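I caught Emília Sýkora on her lunch break, which she spends eating soup out of a jar and talking about sourdough. She has baked for the Bikley market since 2000 and still gets nervous the night before (me too, and I only buy the stuff!).

"My first rye was a brick," she told me. "My sister propped a door with it."

So what changed? "I stopped rushing it. I leave it overnight in a cool room, then I go by the smell." And the flour? She gets hers from Kelemen, two sacks at a time, and she won't hear a word against it.
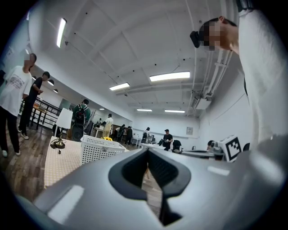
I asked if she'd ever open a shop. She laughed so hard she had to put the jar down. "With my knees? No, the market's plenty. Come early, though, the seeded ones go first."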